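2.2 Storage of the household diaries

Each household in the Perno survey kept a spending diary on loose sheets, one sheet per day. Earlier rounds had used bound notebooks, but people found these awkward to carry to the store and often wrote on scraps that were later lost. The sheets could be filled in anywhere and put away in the evening.

Completed sheets were kept in a clear pouch with a zipper along one edge (Figure 3). The pouches came from Dorex in a single size. Households were asked to leave receipts in with the sheet for the same day and to keep the pouch in the kitchen or near the front door. Field staff collected the diaries every two weeks, starting in June. 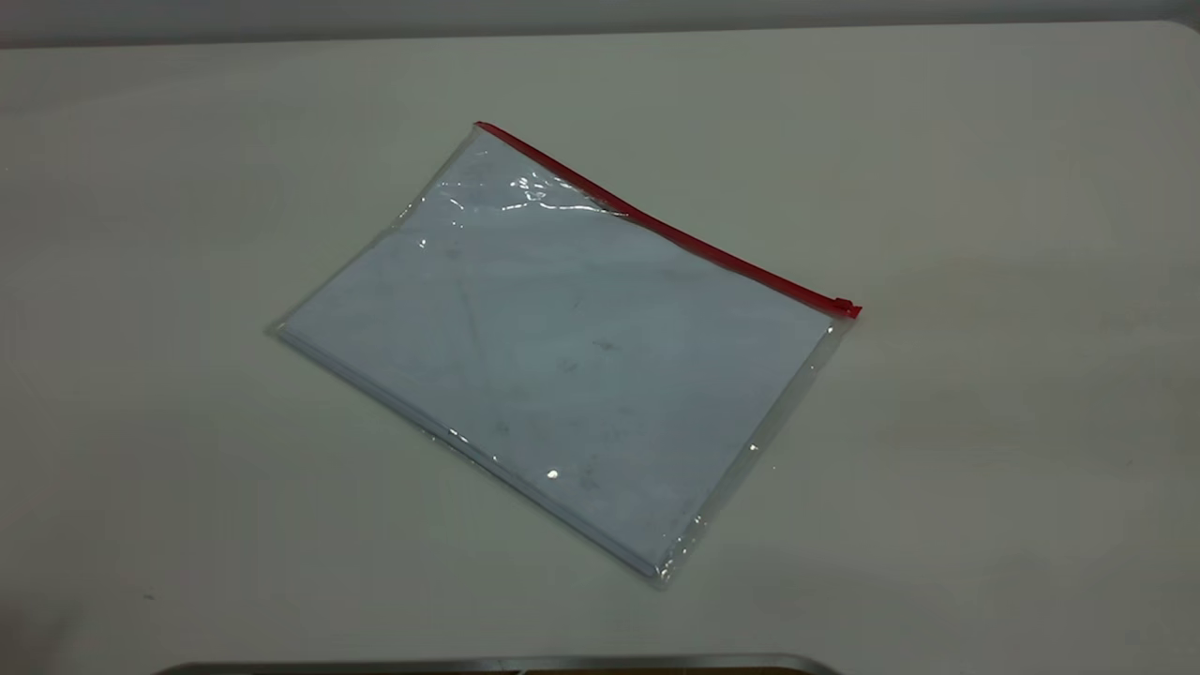 Figure 3. Clear pouch with red zipper, holding white paper.

2.3 Data entry

Sheets were typed up at the Wunov office by two clerks working separately, and differences were settled against the paper copy. Around 2000 sheets were entered this way. Amounts that could not be read were left blank and treated as missing. Most of the blanks were in the first collection period, when several households wrote in pencil. Purchases shared between households were split evenly unless the diary gave another division.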